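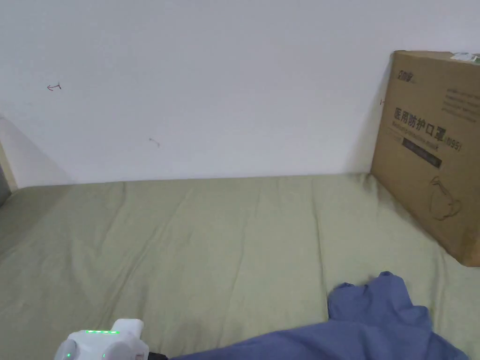

Do I need to know anything about robots? Being bad at folding shirts is fine, and so is having no opinion on grippers.

Okton is hiring testers to compare two hand-held grippers on bedding and clothes. The makers of both say theirs handles cloth "like a hand." We doubt it, and we'd like people who doubt it too.
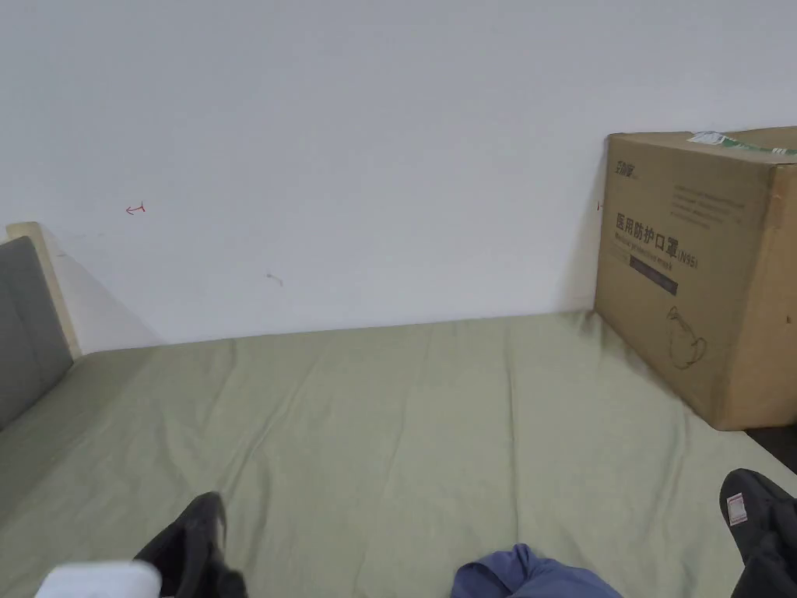 Shifts run six hours, with nine tasks per shift, mostly picking up, folding and laying flat. You log every slip and every dropped corner. Pay is $1,614 for seven shifts in May, paid even if you conclude the things are useless.

We use this site's cookies to improve your visit. Accept | Settings
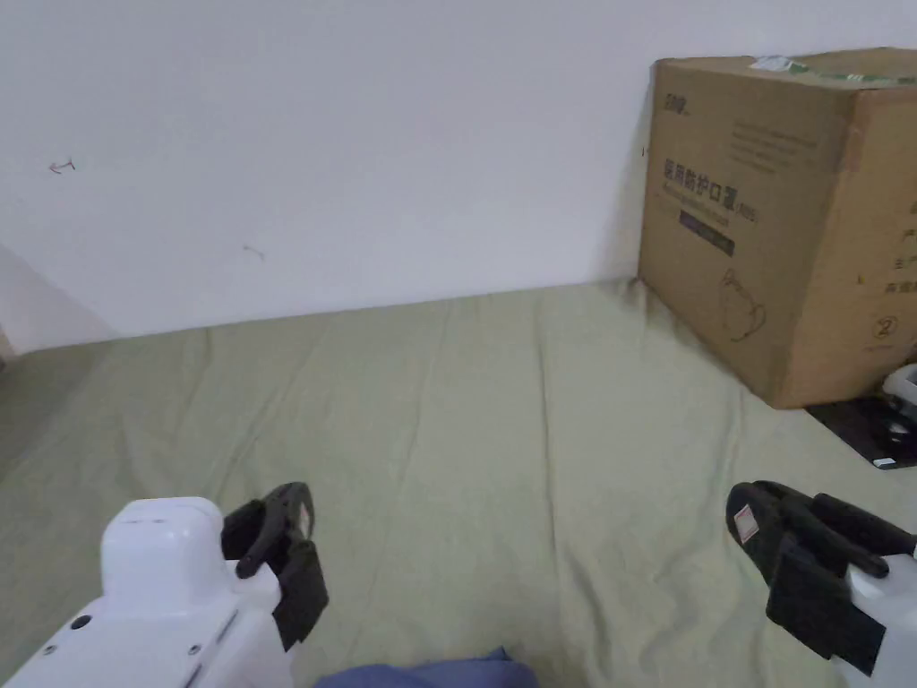

Two-handed work on a sheet-covered bed.

You need steady wrists and readable notes. Fans of either product, please don't apply. 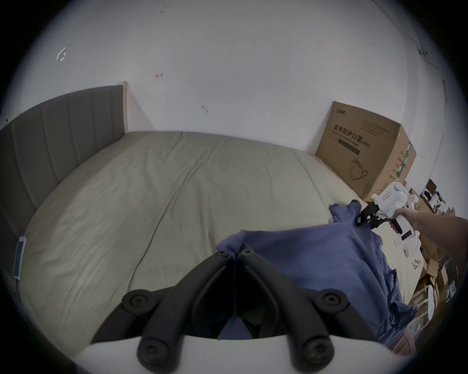 Birsen Altıntaş says the finger pads matter less than the trigger, and that she would still take her own hands over both. Write to Erhan Yaman at Okton with two lines on why you'd be hard to impress.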